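One-bag packing > Clothing > Dark shirts only for a long trip?

farewell_socks
3 Aug 2024
I'm finally doing it, 17 days with just the Ciko bag and I'm so excited! It's the 34 liter one. Plan is all dark T-shirts so everything can go in one wash and nothing shows coffee. Folded flat, not rolled. I rolled everything in June and spent the whole week looking like a crumpled receipt.

Navy one folded up, label at the neck: 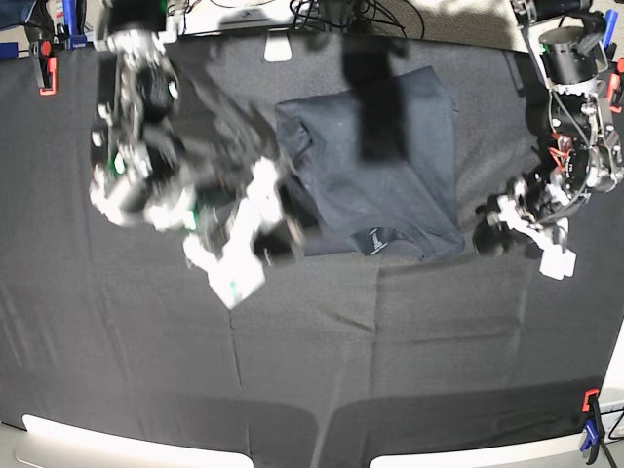 mapleandrye: Flat folding is fine but I'd rethink all dark. Navy in full sun is miserable. Take at least two light ones, you'll thank me by the second afternoon.

farewell_socks: Fair, but light ones get gross so fast on me. I'm mostly in the hills around Awwad and evenings are cool there.

tintype348: Disagree with maple. Fabric matters way more than color. I wore a black Zikon merino on a 2000 mile road trip (yes, the same one most days) and it was great – sink wash at night, hang it up, done.

mapleandrye: A car has air conditioning lol. Walking uphill with a pack on is another story.

tintype348: OK, I'll give you that one.

busstop_gil: Rolling vs folding depends on the bag! Tall narrow bags, roll. Anything that opens like a suitcase, fold. The Ciko opens like a suitcase so I'm with OP. Do smooth the sleeves out first though, any bunching there gets pressed in and stays all day.

farewell_socks: Ooh, good tip on the sleeves. I've been rushing that part.

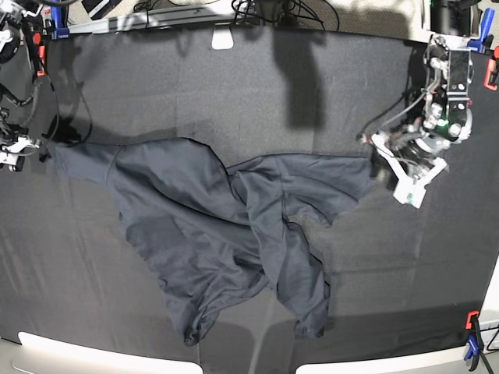 Spread out, creases and all

busstop_gil: Give it a good shake, then flatten from the middle outward. Takes no time.

mapleandrye: Still voting for one light shirt. The Monetley ones pack down tiny.

farewell_socks: Fine, ONE light shirt – you wore me down. Now somebody talk me out of a second pair of shoes!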